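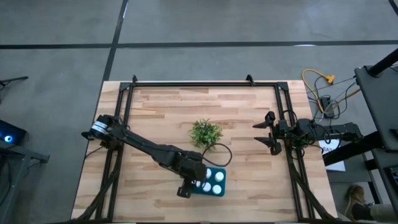
Jul 16, 2021

I have been meaning to write about tables since the middle of June, when I promised in the comments that I would, and then the weather turned nice and I did nothing of the kind. So, tables, and the things that end up on them, and in particular a small teal tray and an artificial plant that I have become far too fond of.

I should start with the wood. I have always liked the butcher-block sort of top, the kind made up of strips, in a light colour. I grew up with a dark table which had belonged to my grandmother and which you were not allowed to put anything on. There was a felt cloth, and then a lace cloth, and then a sheet of clear plastic over the lace for Sundays and visitors, and your elbows stuck to it all through the summer. I loved my grandmother and I did not love that table. When I finally had a say in the matter I wanted something pale that you could put a cup down on without a lecture, and I have never gone back to dark wood, not even when it was all the fashion again and the shop windows in Volbridge were full of it.

What I like about the strips is that every one is a slightly different shade from the one beside it, so your eye has something to do while you are waiting for the kettle. A crumb doesn't show much either. A plain white top shows you everything you have ever done to it, and a glass one is worse (my sister had glass, for years, and spent half her life with a cloth in her hand). With light wood you can leave things until after lunch.

It goes well with a concrete floor too, which I wouldn't have believed if you had told me ten years ago. I used to think of concrete as something for garages. Grey is a cold colour on its own, but put light wood over it and the two of them seem to get along, the wood looks warmer and the floor looks cleaner than it probably is. I do wear thick socks from October onwards, mind you.

Now, the tray. It's a small one, nearly square, dark teal, and it holds little round white cups. I have had a lot of trays over the years, and almost all of them were too big. I think people buy trays as though they will one day be carrying breakfast for four up a flight of stairs, and then the thing lives down the side of the fridge for the rest of its life and falls over whenever you open the door. I had one from a closing-down sale in Fliltcombe that was so wide I had to turn sideways to get it through to the front room. It had pheasants on it. I gave it away with no regrets at all, apart from a little one about the pheasants.

A small tray, on the other hand, stays out. It doesn't need carrying anywhere, it just sits and gives things an edge. Take a few cups and put them straight on the table and they look as if somebody forgot to clear up. Put the same cups on a tray and suddenly you're the sort of person who has arranged something! I can't explain why this works but it has worked in every place I've lived, including the bedsit, where the tray was the lid of a biscuit tin.

The colour matters more than I thought it would. I went in wanting white, or possibly cream, and I'm very glad I was talked out of it. White cups on a white tray simply vanish, you might as well not have bothered. On dark teal they stand out so nicely, all those round shapes against it, and I find I want to set them in rows. I am not a tidy person by nature. My wardrobe would make you weep. But give me something square and something round to put in it and I'll be there shuffling them about until the tea has gone cold, two and two, and then a gap, and then I decide the gap was better on the other side.

There was a time when I'd have gone for every colour going. I had a set of Zinora mugs in the nineties, orange and purple and a sort of mustard, and I thought they were the height of sophistication. Two survived, and the mustard one has my pens in it. They were cheerful things, but they never sat quietly together, they always looked like an argument. These days I'd sooner have plain white for the cups and let the tray do the talking.

And so to the plant, which I know some of you will have opinions about.

Yes, it is artificial. I held out for a very long time. I was quite snobbish about it, if I'm truthful, and used to rub the leaves of other people's plants between my finger and thumb when they'd gone out to put the kettle on. I have bought and buried more real ones than I like to remember. The basil from the supermarket, obviously, everybody kills those. A fern that I was told could not be killed. A very handsome thing with stripes from the market at Layug, which I carried home on my knee on the 262 like a baby, 80 minutes with the roadworks, and which dropped every leaf it had within the month. I watered it, then I stopped watering it, then I moved it to the bathroom, then I moved it back. I think it just didn't like me.

So when I saw a little green one in a charity shop in Volbridge, with 80p on the sticker, I stood there and had a word with myself. It was a compact little cluster of leaves, very bright, brighter than anything I've ever managed to grow. I put it down and walked as far as the greengrocer's. Then I went back for it, and the lady on the till said she'd thought I might.

I have not regretted it for a minute. A bit of green in the middle of a pale table makes the whole room look looked after. It doesn't drip, it doesn't want turning towards the window, and I can go away for a fortnight without writing a page of instructions for next door. It does gather dust, and I would say to anyone thinking of getting one that you mustn't neglect this. A dusty fake plant is a sad sight. Mine gets a rinse under the tap with the washing-up, head down, a good shake, and a sit on the draining board on a tea towel. I know there are sprays. I've never got on with sprays.

As for where to put it, I've tried every corner. On the windowsill it looks silly, as it's obviously pretending. On a shelf you forget you have it. I like it best just behind the tray, towards the middle of the table, so that you've got the white and the teal at the front and then that little burst of green at the back of it. Close together, too. If you spread small things out over a big surface they all look lost, and you start wanting to buy more to fill the space in between, and that is how people end up with ornamental pineapples.

I did go through an ornamental phase. I won't go into it all, but I had candlesticks, I had a bowl of wooden balls (what were they for?), I had a ceramic hand you were meant to hang rings on and I only wear the one ring. Every mealtime began with moving it all to the sideboard, and after a while we took to eating off our laps, which tells you everything. Two things on a table is plenty, I think now. A tray of something and a green something. If you have people round, you lift the tray, and the plant can stay where it is and listen.

A few of you asked about looking after the wood, so I'll put down what I do, which isn't much. A damp cloth, wrung out properly, and wipe along the strips, then a dry one straight after. Hot pans go on a trivet or a folded towel. Rings from cups I used to fret over terribly, and I have tried mayonnaise, and toothpaste, and a hairdryer, and once all three on the same afternoon, and the kitchen smelt like a hospital sandwich. Nowadays I rub in a little oil with an old sock and leave it overnight and if the ring's still there in the morning then it lives there. Do test your oil somewhere out of the way first, though. I didn't, years ago, and had a patch the shape of Ireland for as long as I owned that table.

And please do wipe underneath the tray. I lifted mine in June and there was a perfect square of clean wood with a fringe of crumbs round it like a hem. I was very ashamed and then I had a biscuit over it, so you can see how these things happen.

I meant to keep this to a sensible length and I believe I'm getting on for 2,000 of something, words or possibly cups of tea. I still haven't got to chairs, and I do have things to say about chairs, mostly about cushions with ties on them and why the ties always go first. Next time, if the weather's bad.

If any of you know of somewhere that still sells small square trays in proper dark colours, do leave a note underneath. My sister has seen the teal and wants one in a deep red, and all we can find are the enormous ones with handles.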